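Plank Floors in Small Rooms: Leave the Middle Clear

Last updated 14th May 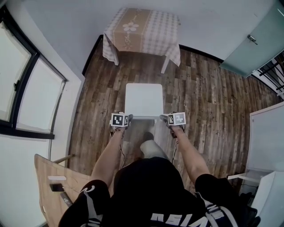
How much furniture can a small room with a plank floor carry?
As much as fits against the walls with the door still able to swing through its full arc.

Wondimu Bogale, who lays and repairs floors for Getimside, starts every job with the door. He marks the swing on the boards in chalk and treats the area inside the line as unavailable. Desks, cabinets and side tables are then set along the walls, and whatever is left over goes to another room.

Mixed-tone boards, with brown, gray and tan in one run, are forgiving of dust and scuffs. They are less forgiving of point loads. A table on narrow legs puts its weight on a few small areas, and softwood dents there first. Bogale fits felt pads 7 mm thick and replaces them every September. Chairs get the same pads, checked more often - grit works into the felt and then acts as sandpaper.

Feng-yi Chow, who writes the fitting notes at Presstead, is more concerned with cloths. A checkered tablecloth on a small table should hang over the edge by no more than 300 mm, in her view. Longer than that and it catches on knees and chair backs. A runner laid down the center holds the cloth flat and takes most of the wear, so it is washed separately.

White cabinets show marks near the base, where shoes and mops reach them. A damp cloth is enough for most of it. Black baseboard hides the same marks but shows dry dust, and it needs a brush along the top edge before the floor is swept.

Presstead's fitting notes run to 243 entries. Door clearance is the first.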